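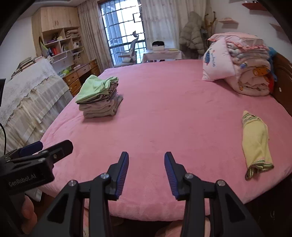 Folding on the pink sheet, Sunday chores style.

2025-09-14

I have been reading about oil pipelines for most of the week and I am having a lovely time, so you will have to put up with another long one!

It started with a talk at the Zava library. Lorena Rivadeneira spent most of her working life buying crude for the Herrera refinery, and she came to explain how a small country with no oil of its own keeps its buses running. I expected to nod along politely. Instead I filled both sides of my notebook and then borrowed a pen, as mine had given up.

The thing I had never understood is that crude isn't one stuff. There's light and heavy, sweet and sour (sweet means low in sulphur, and early prospectors really did taste it), and a refinery is built with a certain mix in mind. Herrera was set up for a heavy, sour grade, and when that supplier fell under sanctions they couldn't just ring somebody else and ask for the same again. Lorena's team had 26 days of stock in the tanks and had to blend their way out with three other grades, testing each batch as it came in. She told this so well that the man next to me stopped eating his crisps.

Then there is the shipping. A tanker can change hands several times while it is still at sea, and the price is often fixed against an average taken over the days near loading, so the buyer may not know the final bill until the ship is well on its way. I find that marvellous and slightly terrifying.

Now for the bit closer to home. The government wants a new line from the port at Eleseo up to Grernatetti, nearly 40 kilometres, with foreign partners paying for much of it. I went in thinking it was a daft idea. I've come out less sure. At the moment the fuel goes up by road, 1000 lorry trips in a busy month, and anyone who has sat behind one on the hill knows what that does to your morning. Against that, a pipeline has to earn its keep for decades, and who is going to promise how much diesel we'll want by then? Lorena wouldn't be drawn, though she did say that whoever signs should read the clause on minimum volumes twice. You pay for the space in the pipe whether you fill it or not.

Tadeo Retamal asked about the partners and whether they could pull out if sanctions widened. Good question, and a long answer, most of it to do with banks and insurers. I only caught half. If anyone who was there took better notes, please send them over!

The public consultation opens in November and the papers should be at the library desk. I mean to read all 4 volumes, maps first. Next time I'll write up the part on storage tanks and their floating roofs, which go up and down with the oil inside. I had no idea!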